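The Key at Tarncombe

Arrived gone seven, rain coming in sideways off the sea. Enikő Lakatos had driven the last 30 miles with the window down an inch because the heater only did full or nothing. Two hours late. The lady on the phone had said not to worry, love, key's under the pot.

There were a lot of pots.

She tried the blue one. The cracked one. One with a dead geranium, one with a live geranium, one with a snail the size of a walnut. Phone at four per cent. Through the kitchen window she could see a kettle, a loaf, a jug of sweet peas, all of it hers till the end of August and none of it any use.

Next door's light came on.

"You're the Hultdale lot?"

"I'm just me."

"It says party of six in the book."

"That's not me, then."

He came out in slippers. Big man, cardigan, a torch he kept pointing at her shoes. Mr Kaczorowski, he said. He did the bins and the lawn for all four cottages and had a spare for each one, only his were on the hook at the Bristska, and the Bristska didn't open Tuesdays or whatever today was, he'd have to knock the cook up.

"What's the Bristska?"

"Tearoom. Pub in the evenings. Depends who's in."

They went down the steps together, all slime and fishing net. He told her there were 359 of them from the top road to the slip and that his wife had counted, twice, when she was cross with him. Enikő stopped listening at the second bend. Her left shoe had let water in.

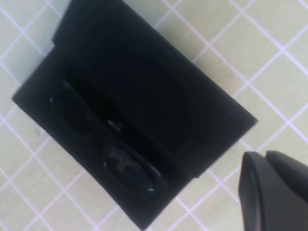 The Bristska

Warm. Thank God. Smell of vinegar and wet dog, though no dog. The cook let them in the back way and put a plate of scones down without asking, butter already on. Jam in a saucer.

"Party of six," said the cook.

"No," said Enikő.

"Only I've done six suppers."

Mr Kaczorowski went through the keys. They hung on nails over the freezer, each with a luggage label, and the damp had got to the ink years back. He held one up to the bulb. Held up another. The cook said try the one with the cork on it and he said that was the boat.

Enikő ate a scone. Then a second. Her mother had come here once, as a girl, on a coach, and talked of it for the rest of her life as if it had been Venice. A bay with a wall round it. A man who sold crab out of a pram. She'd said the sea came right up to the doors at night and you could here it breathing. Enikő had meant to bring her back. Kept meaning to. Then it was May and there wasn't anybody to bring.
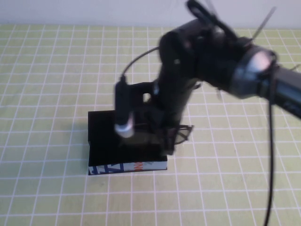

"This one," said Mr Kaczorowski. "Or it's the coal shed."

"What's it cost to stay here tonight if it's the coal shed?"

"Forty," said the cook. "Thirty if you eat one of them suppers."

So she ate one. Fish pie, peas, more than she could manage. The rain eased off while she was at it. Nobody from Hultdale turned up. At half past eight the cook propped the back door with a crate and the noise came in, quite low, a long drag of shingle and then a gap and then another.

She put her fork down.

"Tide's up," said Mr Kaczorowski. "Does that. You get used too it."

She said she'd rather not.

He looked at her a moment, then went and got his coat, and the key that was or wasnt the coal shed, and they started back up. He didn't say anything about the steps this time. Halfway there was a bench and she sat on it, wet as it was, and he stood by with the torch off.

Lights down there. Not many. The wall, black, and the water right against it.

"She said there was a man with a pram," Enikő said.

"Crab," he said. "That was my uncle."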